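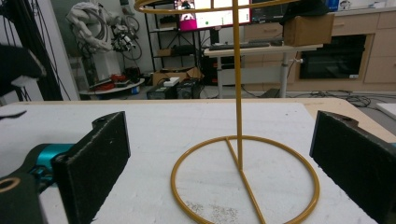 4.2 The Govari kit in use

The Govari kit is sold as a complete hand-held set-up: gripper, two sorts of finger, charging lead, recording software (Brimar, licensed by the seat), plus a conversion service from Alliven that turns raw recordings into training files. We paid for all of it ourselves. Kit and service are reviewed together here as few buyers will take one without the other. The padded fingers went on first. Thin painted rod is a hard thing for any parallel grip, and the yellow wire stand in Figure 1, with one upright rising from a bar across its base ring, was our main test of it. The approach is easy enough with the fingers open wide either side. Closing is where operators differed. Some went for the upright straight away, some nudged the base first, and the instructions say nothing on which is wanted. Foam is forgiving. It also hides how hard you are squeezing, and there is no force readout in the version we bought.

Total recorded: 2339 episodes, all by hand. Of these Alliven returned 34 as unusable, with no reason given beyond a code. We looked the codes up in the handbook and they were not there. An email got us a table, two working days later. Most were tracking loss, which we could of guessed. The service is priced in blocks of 1000 episodes, so we paid for 3 blocks and left a good part of the last one unused. Unused allowance does not carry over. Worth knowing before you plan a session.

Fingers take a hex key and a bit of patience to swap. Second set is tall and slim, hollow at the top, no foam. Better for cloth by a long way. Black knit was the item operators complained of most, both for finding an edge and for judging depth, and the handbook's advice (take the hem, lift, pause) was dropped early on. Pinching a single fold near the middle was quicker to teach. In Figure 2 the grip is on one crease and the rest of the fabric hangs out either side, so a good deal of what lies beyond the fingers is covered. For the labelling this matters. Brimar asks for a start and end point for each grasp, and with dark cloth over dark fingers the end point is partly guesswork.

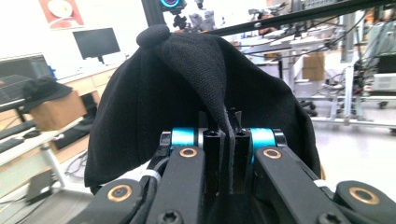
Katia Sartori, reading a draft of this section, felt we were too kind about the software. In her view the labelling screen is the weakest part of the whole package, and a lab with its own tools should buy the gripper bare from Nuchit, the reseller, and skip the rest. She also wanted it said that the slim fingers ought to be fitted as standard, with foam as the extra.

We half agree. The bare gripper is cheaper, but the calibration files then have to be made in-house and we have not tried that. Wrist strain came up too, mostly in longer sessions; see 4.4. Build quality no complaints so far, pivots still tight, cable ties holding. Spare foam is slow to arive and should be ordered with the kit. Results per object are in the next section, wire stand and cloth kept seperate.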